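Open day at the Dirkow lab, Dec 24, 2025

I got in line twenty minutes early and I'm so glad I did, because by noon they had let in 346 people and the hallway was packed. Dirkow has been working on household chores since June, and the question on the sign by the door was the one I came with: can a machine tidy up after you yet?

My short answer is some of it, slowly, and it's wonderful to watch! Elibariki Mushi showed our group around and was happy to talk about the failures too. Hard, boxy things are mostly solved, he told us. Cloth is the headache (a towel never hangs the same way twice), and so is thin, shiny plastic that crinkles and slips. Their best towel run so far took 197 seconds from bar to folded. I can do it in five, but I've had decades of practice.

Towel on the bar, and a blue wrapped item in the gripper:
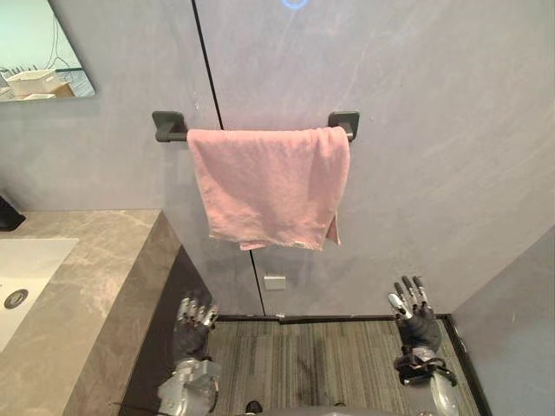
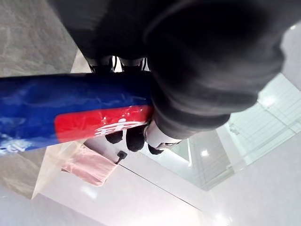 I asked Dennis Kirui, who runs the tests, what he'd trust a robot with at home today. Picking up off a table, he said, and putting things in a bag if the bag is already open. Opening the bag is next year's job. He also keeps a log of every drop, 414 at last count, and let us flip through it. My favorite entry just says "sock, again."

They're planning another open day in June, and I've already put my name down.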